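I've been collecting shirt-folding demos at Sanstead for two winters now, and I'm ready to say it: we throw out too many of the ugly ones. Our last Zallunel batch had 2630 episodes before cleanup, and about 30 percent got tossed for being "messy." A sleeve flopped over wrong, the operator backed up, tried again... gone! But that's laundry, you know? My own shirts never land flat on the bed.

So the arm learns from perfect folds, and then somebody hands it a shirt with the sleeve doubled under and it has no clue what to do.

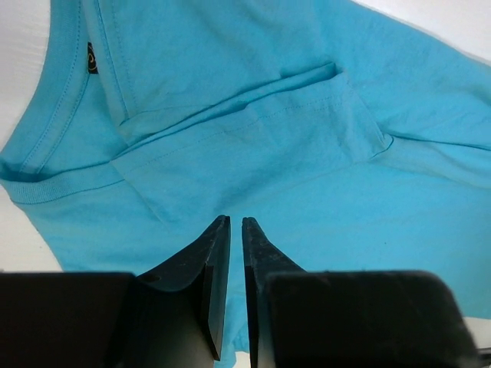 I'd take 3 clumsy recoveries over another spotless run any day. Tag them, sure, and write down where the operator changed their mind, but keep them in. We're trying it that way with the Vura set in February.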